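Let students keep the boring tasks

Our robotics club at Murkombridge has been having the same argument since March, and I've decided to have it in public instead, where I can at least finish my sentences. The argument goes like this: should a student project be allowed to be dull?

Half the club wants a showpiece for the Ulley open day. Something that pours tea, or stacks cups into a tower, or waves at the vice-chancellor. I was in that half last year (I'm the one who promised the tea). This year I've changed sides, and I've been a bit of a bore about it ever since.

What my little group picked was a mouse and a mouse mat. You hold the gripper, you do the job on an ordinary desk, you do it again, and the recordings go into a pile that the arm in the workshop will learn from. We called it Haduline, mostly because all the good names had gone. Our plan asks for 2000 recordings by the end of term. When I read that number out at the planning meeting there was a groan you could have heard from the car park.

I love it, though! I really do. A mouse is a lovely awkward thing to pick up -- smooth, rounded, low to the table, nothing much to get hold of. You think your hand is doing one simple thing and then you try it with two soft fingers and find you've been doing five. And a desk with somebody's life on it is a far better test than the taped-off square of white board we used to work on, where everything looked marvellous until someone left a pen behind.
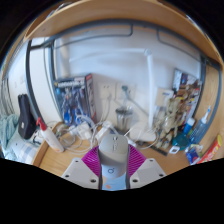
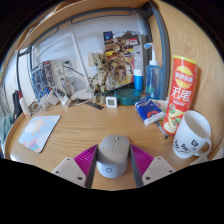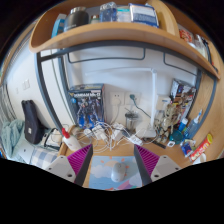
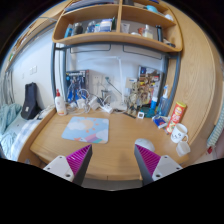
The desk stayed as full as any student's desk, cables and all.

Hong read a draft of this and wrote back that I was being unfair to the showpiece lot. First-years join because they saw something daft and brilliant at an open day, the reply went, and no one ever joined a club because of a mouse mat. If we put all our evenings into recordings we'd have a beautiful pile of data and three members left to look at it.

I've been chewing on that for a week and I think it's half right. People do join for the daft thing. I did. But I also remember how many drifted off by Christmas, and the ones I spoke to didn't leave out of boredom. They left because the showpiece only ever had room for two people at the keyboard and everyone else stood behind them holding a screwdriver. With the desk job you can walk in knowing nothing and be properly useful within 90 minutes. You learn to go slowly, you learn to spot a bad recording, you start having opinions about where the mat should go. Opinions are how you know someone's coming back.

There's the marking too, which I'll moan about briefly. Our course gives 80 marks for the project and most of the guidance is about the final demonstration. So of course people build for the demonstration! They'd be silly not to. You get a robot that manages one trick, from one starting spot, with the blinds down. I'd hand a good chunk of those marks to whoever can show me their failures, sorted and labelled, with a guess at why each one went wrong. That's the work I'd want to see if I were ever hiring anyone, not that anyone's asked me to.

And yes, it's repetitive. My wrist complains. I've started putting the radio on and stopping after 7 goes for a biscuit, and I'd urge any group doing the same to agree on the biscuits early, as ours nearly split over it.

So my vote, when it comes to it, is for one silly thing on a table at Ulley, small, built by whoever fancies it, and the rest of the term on Haduline. Hong will vote the other way and has already offered to bring the teapot. If you're in the club and haven't made up your mind, come along one evening and have a turn with the gripper first. We usually start at six, and the kettle's on before that.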